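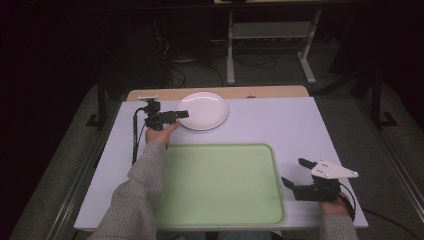 The Robot Was the Cheap Part

By Assunta Tedesco

25/01/2020

The first budget for automating the dish room at Zutmont, a catering hall that feeds a good share of Jodport's weddings, fit on an index card. It had two lines. One said "robot arm" and the other said "installation," and next to installation somebody had drawn a small smiley face.

Hugo Olmedo, the operations manager, still has the card. He keeps it in his desk with the lease agreement, as a kind of smelling salts.

What Zutmont wanted was modest: an arm that would pick up a clean plate and set it on a tray, over and over, without calling in sick the week of a wedding. The salesman from Fenus, a regional integrator with very nice folders, agreed that this was modest. Then he asked how many kinds of plates they had. Olmedo went and checked. They had 14 pages of inventory and a shelf everyone called "the orphans."
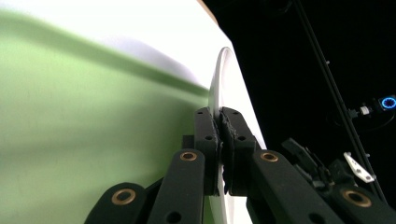 Plates, it happens, are where the money goes. An arm has a price, and you can haggle over it like a used truck. Teaching it to handle your particular crockery is sold by the hour, by people who demonstrate the job by hand with a pair of grippers until there are enough good examples to learn from. Fenus quoted 100 demonstrations per plate type. By September the figure in the emails was 214, and the word "minimum" had moved in next to it.

Olmedo's advice to other buyers is to ask for that number in writing, along with who pays when it grows. He'd also like you to ask about fingertips. Grip pads are consumables, like printer ink, and they're priced by someone who has studied printer ink closely. Zutmont's original plan allowed for one spare set. The revised plan has its own line for pads, and no smiley face. 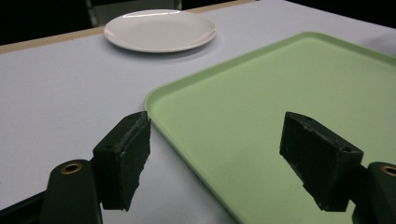 Then there's the floor. The arm needed its own circuit, a stand that didn't wobble and a clear space around it, which in a working dish room means taking space from somebody who is using it. The somebody was Sepúlveda, the linen service, whose carts had parked along that wall for years. Moving them took four meetings – more than it took to choose the robot.

Finance, meanwhile, wanted to know when the thing would pay for itself. The folder said 18 months. Olmedo ran it again with training hours, pads, the circuit and a service contract, and got something closer to the life span of a decent refrigerator. He sent that version upstairs. It was approved, possibly by someone who had only opened the folder.
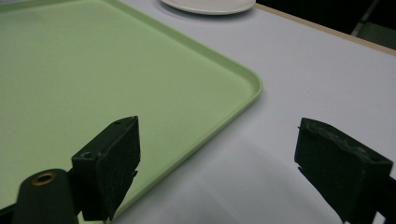

My own view, after a few weeks of reading other people's purchase orders, is that the first year's budget should buy as little as possible. Pick one job and one table. Zutmont finally got there after pricing the full inventory and lying down for a while. The trial setup is a round white plate and a green tray with rounded corners, and the orphans can wait their turn. A narrow job gives you an honest hourly cost, and you can multiply that by everything else you own before signing for it.

Olmedo has set aside around 130 hours for the trial. He has also put a contingency in the budget, though he won't tell me how big it is, on the grounds that Fenus might subscribe to this magazine.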